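A Day at the Ikdale Ceramics Works
August 22, 2018
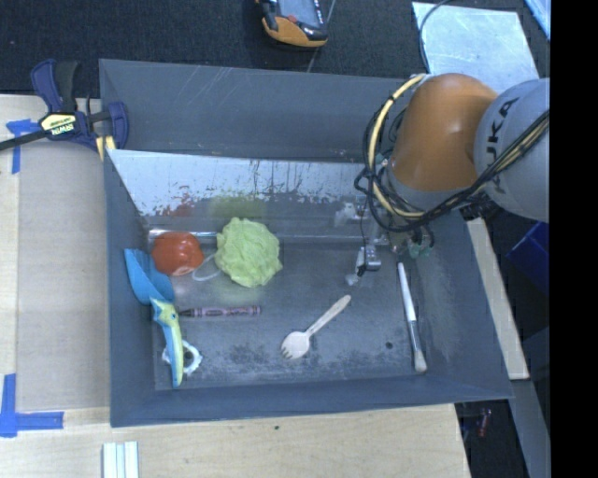

We left the hotel at seven and drove north along the river. Ikdale is a small town with one main street, a bakery, and the ceramics works at the far end, where the road stops. The works opens its doors to visitors one day each summer. Last year they did it in July and it rained, so they moved it.

Parking was in the field behind the glaze building. A man in a yellow vest took three dollars for each car and handed out a map. The map was the old one and showed the showroom where the canteen is now, so a few of us walked the wrong way first.

Our guide was Frøydis Brekke, who has worked in the casting shop for nine years. She took the morning group through in the order the clay goes, starting at the slip tanks. The slip is mixed overnight and pumped to the casting benches through overhead pipes. It has to be stirred the whole time or it settles. One tank holds 3,000 liters, and they go through it in a little under two days when the benches are full.

The casting shop was the best part for me. The plaster molds for the large serving bowls are in two halves, held together with thick rubber straps. Slip goes in at the top, the plaster draws the water out, and after a while the rest is poured back. Frøydis opened a mold for us and the bowl came out soft and gray with a seam down each side. She let a boy in our group trim part of the seam with a knife, and then she trimmed it again after him. A plaster mold is good for 118 casts on their count, and after that the edges get too rounded and the seams come out thick. The worn ones go in a skip outside.

From there we went to the drying room, which was very warm. Domingo Retamal, who runs the kilns, met us at the other door. The big kiln is a tunnel, and the ware rides through it on cars with a brick deck. It never gets shut down except at Christmas. He said a cold start takes most of a week and he doesn't enjoy it. The smaller kiln is a batch kiln and is used for test pieces and for repairs to old sets that customers send in.

I asked him about cracks. Most of them start in drying, he said, and only show up after the firing. Handles are the worst because they are thinner than the body of the cup and dry first.

Lunch was in the canteen, pea soup or a cheese sandwich, both fine. Coffee was free. There was a line for the one restroom and it did not get shorter.

In the afternoon you could go where you liked. I went to the decorating room, where Agnes Nyberg was painting the blue band on dinner plates. She spins the plate on a wheel and holds the brush still. The brush carries enough color for one full turn and a bit more. She had been at it since eight and the stack beside her was taller than the lamp.

The museum room upstairs has a set of every pattern they have made, 276 of them, in glass cases. The older labels are typed and some have faded. I looked for my mother's pattern, the one with the brown leaves, and found it in the last case by the window. It was only made for four years, which explains why we could never replace the gravy boat.

The seconds shop was crowded by three. Plates were a dollar and mugs were two. I bought six soup plates with pinholes in the glaze and a teapot with no lid. They wrap everything in newspaper, so bring a box of your own, the ones at the counter ran out early.

The works is wheelchair accessible on the ground floor only. The museum room is up a steep flight of stairs. Wear closed shoes, they turned two people away from the kiln hall for sandals.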